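Search this site Search Clear

Painting Your Kitchen Cabinets: The Questions I Get Most

8 April 2022 | By the Tedum Street Kitchen blog | 7 comments | 100 shares

I painted my first set of kitchen cabinets in a rental on Tedum Street with a brush from the bargain bin and no plan at all, and I've been hooked ever since. I've now done 6 kitchens (mine, my family's, a few friends') and my inbox is mostly cabinet questions these days. I love it, keep them coming! I've pulled the most common ones together on this page so you can find what you need without digging through old posts.

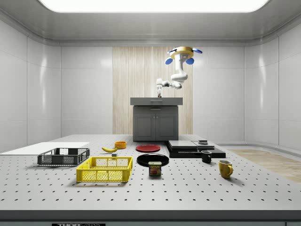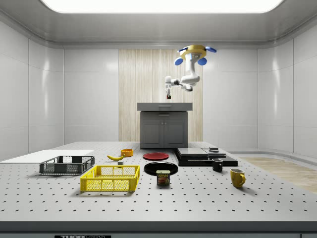
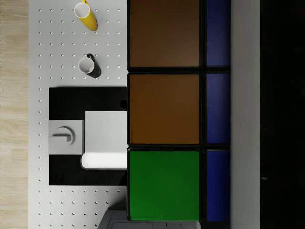

What kind of paint should I buy for kitchen cabinets?

Get a water-based enamel made for cabinets and trim. It dries much harder than wall paint, it doesn't smell too bad, and you can wash your brush in the sink. Wall paint stays a little soft, so doors stick to the frames and anything greasy seems to sink right in. I used wall paint on my very first kitchen and I was scrubbing fingerprints off it the whole time I lived there. Ask at the paint counter for "cabinet and trim" and they'll walk you right to it.

Do I really have to take the doors off?

I would. I know, it feels like making a mess on purpose. But a door lying flat gets a smoother coat than one hanging up, and you won't be trying to sneak a brush in behind a hinge. Put each door's number on a piece of tape and stick it inside the cup where the hinge sits (you don't paint in there anyway). Then put the same number inside the cabinet. I skipped the numbers once on a kitchen full of doors that looked the same, and they were not the same, and I spent a whole evening playing a very boring matching game.

Screws and hinges go in a sandwich bag. One bag per door if you have the patience.

How do I get the grease off?

A degreaser from the paint aisle, a scrubby sponge, and more rinsing than you think you need. The worst spots are always over the stove and right around the handles, where hands go all day. Dish soap is fine for the doors far from the stove, but it leaves a film if you don't rinse it well, and paint hates film.

Wash before you sand! If you sand first you just rub the grease down into the scratches. I get a sad email from somebody about this nearly every month.

How much sanding are we talking about?

Less than you're dreading. You're only taking the shine off so the primer has something to hold on to, and you don't need to get down to bare wood. I use 100 grit if the old finish is rough or drippy, and something finer everywhere else. Run your palm over it. If it feels the same all over and looks dull, stop and go have lunch.

For doors with those recessed panels in the middle, a sanding sponge is worth the money, as it bends into the corners. Folded sandpaper works too but it chews up your fingertips.

Vacuum, then wipe with a damp cloth, then let it dry. Wear a mask. If your house is old and you have no idea what's on those cabinets, test for lead first, before any sanding at all. Hardware stores carry the kits.

Can I skip primer if the can says "paint and primer in one"?

I wouldn't on cabinets. I've tried it. It looked great for the first stretch and then started peeling near the sink, in long rubbery strips that were sort of satisfying to pull off, which didn't help matters. Bonding primer for slick surfaces, stain-blocking primer for wood that might bleed through. Oak and knotty pine will bleed. You'll see yellow or pinkish blotches coming up through white paint and no amount of extra paint hides them.

Brush, roller or sprayer?

Brush and roller for most people, me included. I do the grooves and edges with a good angled brush and then go over the flat parts with a small foam or fine-nap roller while it's all still wet. Work on one door at a time, keep the coats thin, and when you see a spot you don't like after it has started to dry, LEAVE IT ALONE. Sand it later. Going back over half-dry paint has caused me more trouble than everything else on this page put together.

Sprayers give a beautiful finish, but the masking takes ages and the cleaning takes ages too. If you're doing a big kitchen and have a garage, maybe. For a little kitchen it isn't worth it to me.

How many coats?

Plan on 3 if you're going from dark to light, counting the primer, and expect you might want one more. Reds and deep blues can be fussy too. Sand very lightly between coats with fine paper and wipe off the dust every time. I used to skip that step when I was tired and I can point to exactly which doors in my house got the tired treatment.

How long until I can use my kitchen again?

Dry and cured are different things and this is where people get in trouble. It'll feel dry to the touch pretty fast, often the same day. But it's still soft under there. I wait 7 days before I put doors back on if I can stand it, and then I'm gentle with them for a few weeks after. Don't scrub, don't hang wet dish towels over the doors, don't let anybody slam anything. Your can will have its own numbers on the label, so go with those over mine.

Stick-on felt bumpers in the door corners help a lot while the paint finishes hardening.

I can't decide on a color. Help?

Paint a big piece of poster board and move it around the kitchen for a few days. Look at it in the morning, look at it at night with the lights on, lean it up against the counter. Little paper chips lie to you! I had my heart set on a soft green I'd been calling "Feten green" after the lake cabin where I first saw it, and in my kitchen it looked like old pea soup. Lovely at the lake. Awful next to my floor.

Dark grays and navies look great and they hide scuffs around the toe kick, but they show flour, dust, and every dried splash of water. White shows coffee and tomato sauce. Pick whichever mess bothers you less, I guess. Mid-tones are the most forgiving if you've got kids or you cook a lot.

Satin, semi-gloss or matte?

Satin is my go-to. Semi-gloss wipes clean a bit easier but it shows every brush mark and ding, especially if your kitchen gets strong light from overhead. Matte looks gorgeous in magazines and I've never managed to keep it looking that way around a handle.

Can I paint laminate or those shiny plastic-coated doors?

You can, with the right bonding primer and a careful scuff sand. Check first that the coating isn't lifting at the edges. If it's already peeling, peel off what's loose or replace the door, as paint won't glue it back down. Try the inside of one door before you commit. Prime it, paint it, let it sit, then scratch at it with a fingernail.

Should I paint the insides too?

I don't. Shelves get plates dragged across them all day and the paint wears off in rings. I paint the front edges of the frame and stop there in a neat line. Glass-front cabinets are the exception, because you see right in.

What about the handles?

If you're changing to new ones, measure the distance between the screw holes before you buy, center to center. If the new ones don't match, fill the old holes with wood filler before you prime and drill fresh ones after the paint is hard. A cheap plastic drilling guide keeps them all lined up. I got mine at Beyene Hardware and it has paid for itself many times over. Cup pulls and long bars on drawers hide old holes nicely too.

My paint already chipped. Do I have to start over?

Nope, don't panic. Sand the edges of the chip until you can't feel a ridge, dab on a little primer, let it dry, and touch up with a small artist's brush. Save some leftover paint in a jar with a tight lid and write the color and the sheen on it. Mine says "Vollitis Place, upstairs kitchen, satin" and it has saved me more than once. If the paint is coming off in sheets, though, something went wrong underneath (grease, usually, or no primer) and that section will need to be taken down and redone.

Is it cheaper than new cabinets?

By a mile, as long as your cabinets are solid. If the boxes are sagging or the bottoms under the sink are soft from an old leak, put your money there first. The supplies do add up, with the primer and brushes and tape and drop cloths, so make the full list before you go to the store and don't just price out the paint.

Got one I missed? Leave it in the comments and please tell me what your doors are made of and what's on them now, since that's the first thing I'll ask you.

7 comments | Share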